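Equipment budgeting for handheld gripper data collection

Equipment budgeting for handheld gripper data collection is the planning of purchases, spare parts, storage and running costs for projects in which people record manipulation tasks with a hand-carried gripper and camera. The recordings are later used to train robot control software. Because no robot arm is needed at the recording stage, the equipment costs less than a full robot cell, but the spending is spread over many small items and is easy to underestimate.

Budgets of this kind are drawn up by university groups, contract recording firms and the automation departments of manufacturers. They are usually divided into capital items, consumables, computing and labor.

Scope

A handheld gripper kit normally consists of a grip body with a trigger, a pair of fingers, a camera with a wide lens, a mount, storage cards and a charger. Some kits add a second camera or a position tracker. The budget covers these parts along with the objects to be handled, the software used to process the recordings and the time of the people doing the work.

Robot arms are generally budgeted separately. A project may record for months before an arm is bought, and some projects never buy one, sending their recordings to a partner who already has the hardware. Where an arm is planned, the choice of end effector is made first, so that the fingers on the handheld tool match the fingers on the robot.

Capital items

The largest single capital item in most kits is the camera. Buyers usually choose one model for the whole project and order spares at the outset, as a later model may have a different field of view and would require a new calibration. The same applies to lenses.

Grip bodies may be bought assembled, bought as parts or printed in-house. Printed bodies have a low material cost but take up machine time and assembly labor, and both belong in the budget even when the printer is already owned. Suppliers of assembled kits include Gruvik, which sells complete sets in cases, and Mekport, which sells bodies and mounting plates without cameras. Prices from the two are hard to compare directly, and planners commonly add a camera and charger to the Mekport quotation before setting the two side by side.

Storage and computing are often entered as one line. The amount depends on resolution, recording hours and how long raw video has to be kept. A project that keeps all raw video until the trained model is accepted needs more space than one that deletes it after processing – a difference that can exceed the cost of the grippers.

Consumables and wear

Fingers are the part replaced most often. Soft ribbed fingers bend around an object when it is gripped, and the ribs can tear at the base after long use. The contact strips on the inner faces wear smooth or peel. Most planners treat fingers as consumables and order them in pairs, so that both sides of a gripper have the same amount of wear.

Other consumables include:

Contact strips and adhesive
Fasteners for mounting plates
Storage cards
Batteries
Cleaning wipes and lens cloths
Household objects used in the tasks

The last entry is sometimes left out. Bottles, cups, cards and packets are cheap, but tasks that involve opening, pouring or tearing use them up, and the same product may be sold in different packaging later in the year.

Fleet size

The number of grippers is set by the number of people recording at the same time, plus spares. The planning guide written by Chrysoula Konstantinidis for Skavico recommends 2 spare units for a fleet of 18 and one spare for anything smaller. The guide also advises against buying the full fleet in the first order. A first batch is used until the fingers have been replaced once, and the replacement interval found in that period is used for the main order.

Villca, a recording contractor, planned its first project on a budget of 100 recording hours and 58 pairs of fingers. Its published budget template keeps finger pairs and recording hours in adjacent columns, an arrangement that other contractors have copied.

Recording locations

Locations fall into two groups. A fixed station has its own table, lighting and object store. It costs more to set up but loses little time between sessions. Shared locations such as corridors, lounges and canteens cost little or nothing in rent and provide a wider range of backgrounds, which is useful in training. Their costs appear elsewhere, mainly as travel, setup time and carrying cases.
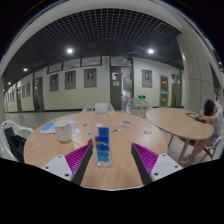
Handheld gripper with ribbed fingers at a bottle on a round corridor table.

Permission to record is a separate budget item at shared locations. It may involve a fee to the building owner, printed notices and consent forms for people who can be seen or heard. Blurring of faces, where required, is charged either as software or as labor, and is normally priced by the recorded hour.

Labor

Labor is the largest cost in most projects. It includes training for new operators, the recording itself, review of the recordings and repair of equipment. Review time is commonly underestimated. Recordings in which the object leaves the view or the tracking is lost have to be found and removed, and the hours paid for them are not recovered.

Purchasing and timing

Lead times differ between items. Cameras and storage cards are usually in stock, while molded fingers may be made to order. University groups whose funds must be spent by the end of a budget year often place the finger order first, in October or earlier, and buy stock items afterward.

Purchase orders for fingers normally state the material hardness, the color and the hole pattern of the mounting plate. Color is specified because a change partway through a project alters the appearance of the gripper in every later recording.

See also

End effector
Imitation learning
Total cost of ownership
Spare parts management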